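Review of the Sirurex Kitchen Pack
Student project report, Tarstead, home robotics elective

Our group spent most of August with the Sirurex kitchen pack, a set of simulated rooms and chores sold as an add-on for the Moon arm software. The school already had a Moon license, so we only had to pay for the pack itself, and we were all very happy about that. We had looked at the Lukeo bundle first, but it leans toward warehouse shelves and we really wanted dishes!

Setup took most of an afternoon, partly our own fault, as we skipped the page on drivers. After that we ran the "plate from sink" chore 581 times over 5 evenings, and the arm finished it in 87 percent of the runs. Most of the misses came with flat plates, where the fingers slid along the rim and closed on air — we got quite fond of rooting for it anyway. The handbook has a nice chapter on grip angle that we wish we had read sooner.

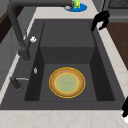 Does the pack need a real robot arm to be useful?
Everything we did ran on one lab computer, and a class could get through all seven lessons that way.

We would buy it again, though the sound effects can be switched off and we recommend doing so.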